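How to Sort Plastic Bottles for the Recycling Bag

Most of the half-used bottles in a bathroom or laundry cupboard are there out of habit. Clearing them takes an hour at most, and the only supplies you need are a table, a mat and a bag.

Start by covering the table. A smooth mat that wipes clean is best, and old scuffs on it don't matter. I use one that leaves a strip of bare table at the front, where I set the caps.

Open the bag before you touch any bottles. A large see-through yellow one is easy to check at a glance. Spread it flat at one side and let it overlap the mat. If a seam is weak, run tape along it now.
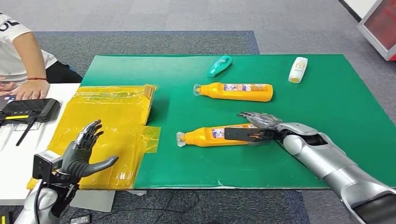
Lay the bottles on their sides with space between them. Bottles standing in a row hide each other's labels, and a top-heavy one will tip over when you reach past it. Keep two of the same kind near each other so you can decide on them together.

Work through one bottle at a time:

1. Read the label and find the date or the open-jar symbol. If it has passed, the bottle goes.
2. Tilt it and see how much is left. Two part-full bottles of the same product can be combined if both are in date.
3. Empty what you don't want according to the label. Cleaning products must never be mixed with each other, even in small amounts.
4. Rinse with cool water, shake, and let it drain upside down.
5. Check the number on the base against your local list.

Caps are a separate question. In Dukum they go back on the bottle, while the Lepik depot wants them off and in their own bag. Small tubes under 80 ml are refused at both – they fall through the sorting screens.
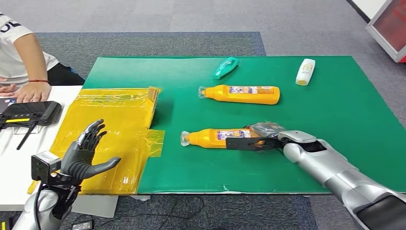
Posted by Skovel Home Notes
December 27, 2023

Fill the bag from the bottom with the larger bottles and drop the small ones into the gaps. Press the air out of soft bottles before you put the caps back on. Glossy bottles slide around, so fold the top of the bag over twice and tape the fold down.

Don't overfill it. If the tape lifts when you pick the bag up, take a bottle out. Wipe the mat with a damp cloth, dry it, and roll it up for next time. The Lepik depot changes its list every March, so check it again then.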